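Bench rules for two-arm cells, draft 3, please pick it apart

tallgrass_ops
Posted 2023-07-26

We're moving to 400 recorded runs per task starting in August and I want the written rules settled before then. Right now every shift has its own habits and it shows up in the data. This is what I have for the produce bagging task.

1. Clear the table between runs. Anything that isn't part of the task goes in the bin on the cart.
2. Both arms go to the home pose before hands go over the table. Motors stay disabled until hands are out.
3. Check cable slack at both elbows at the start of a shift and after any fault.
4. Task card is readable from the operator's seat before recording starts.
5. A dropped item stays where it fell until the run is stopped and labeled.
6. No changing the order of the items to make a run go faster.

Rule 1 and rule 5 are the ones people have argued with me about. Have at it.

mikkelborg
Rule 2 is two rules. Split it. When a rule has two parts people remember the first part and skip the second, and in your case the second part is the one that keeps fingers intact.

Also what does "disabled" mean on your arms? On ours there is a software disable that holds position and a hard cut that lets the arms drop. Those need different instructions. If somebody reads "disabled" and hits the hard cut with the arms up, you're replacing a gripper.

tallgrass_ops
Software disable, holding position. You're right, I'll say which one. Split into 2a and 2b.

Geketti
I'd drop rule 1 or rewrite it. We ran 203 sessions at the Piltier site with a strictly cleared table and the policy we trained fell apart the first time somebody left a bit of packaging out. Real benches have stuff on them. A scrap of film or a stray stick next to the basket is fine with me as long as it's in the log.

mikkelborg
Disagree. If the clutter isn't controlled you can't tell later what the failure was. Put clutter in on purpose, from a list, and record which piece and where. Leftovers from the last run are something else.

Geketti
You'll never get people to place clutter naturally from a list. It ends up in the same corner every time.

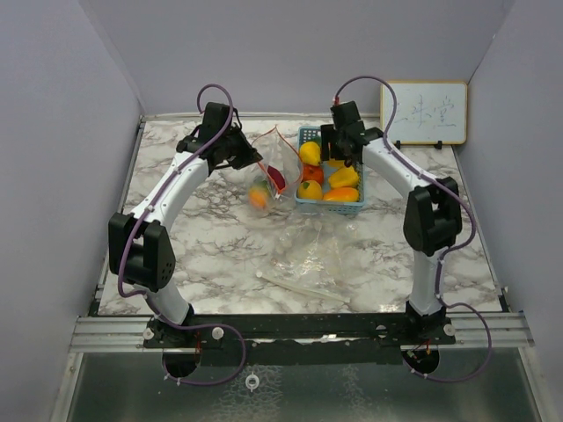
tallgrass_ops
On clutter I could live with a middle version. The operator leaves it or clears it, but has to pick one in the log before the run starts. A run with no entry gets thrown out. That puts the work on the person who can see the table, and the person labeling three days later doesn't have to guess.

Clear film is the one I'd treat separately. It's hard to see on our marble-look surface, and labelers miss it. I'd want it named in the log every time, even if everything else gets lumped together as "scrap."

Yabsira Kahsay
I do labeling for a group that gets recordings from four sites, so here is the view from that end. Please name the film. Also please say which bag. If the bag being filled and the loose plastic are both clear, I spend a long time working out whether the gripper touched the bag or the other piece. Last month I sent back 66 runs for that one question.

On rule 5, keep it exactly as written. When someone reaches in and fixes a drop in the middle of a run, the recording is useless to me, and half the time there's no note.

weer_cell2
I'm at the Weerasinghe shop and I'm going to argue with rule 5. Tomatoes roll. If one goes off the table and under the rail, the arms can't get it and the run is over anyway. Why make the operator sit there until the timer ends?

Yabsira Kahsay
Nobody has to wait for the timer. It says stopped and labeled. Stop the run, label it as a drop, then pick up the tomato.

weer_cell2
OK, I read it as "wait for the end." Might be worth wording it so the next person doesn't do the same.

tallgrass_ops
How about: "If an item drops, the operator may stop the run at any time. No hands over the table until the run is stopped, labeled, and the motors are disabled."

weer_cell2
Good with me.

cloltcombe_bench
Two things from us at Cloltcombe.

Rule 3 needs a number or a test. "Check slack" means every person looks at the cable and says yep, that's a cable. Our test is to move each arm by hand to full reach and full tuck with motors off. If the cable goes tight or rubs on the base at either end, it fails. We also look at where the cable loops hang past the front of the table, because a person walking by can hook one with a sleeve or a cart handle.

Second, handwritten task cards. Ours were on whiteboards and the wording drifted. One shift wrote "bag the fruit" and the next wrote "bag the fruit and peppers," and those are different tasks. We now copy the text from the task sheet word for word, in whatever language the sheet is in, and the operator types the card's text into the log as well.

mikkelborg
Second on the slack test. Motors off there means arms supported, by the way. One person per arm or a stand under it.

Geketti
Fine with the card rule. I'd still rather have a card that is readable than one that is word for word. Some handwriting I've seen could be anything.

tallgrass_ops
Both then. Readable from the seat, and copied word for word. I'm adding the full reach and full tuck test with mikkelborg's note about support.

How long does the test take you, cloltcombe?

cloltcombe_bench
65 seconds an arm once you've done it a few times. Longer the first week. Do it before the produce goes on the table or you'll be chasing lemons.

Geketti
For the record I still think the clutter rule will get ignored by the second week – people will tick "cleared" out of habit. But I'd sooner see it tried than argue about it here.

tallgrass_ops
Then I'll pull random runs and compare them with the log. If the ticks don't match what's on the table I'll change the rule. Draft 4 goes up in this thread when I've got rule 6 sorted, there's a separate argument here about whether heavy items go in the bag first.

weer_cell2
Heavy first. Obviously.

mikkelborg
Depends on the bag.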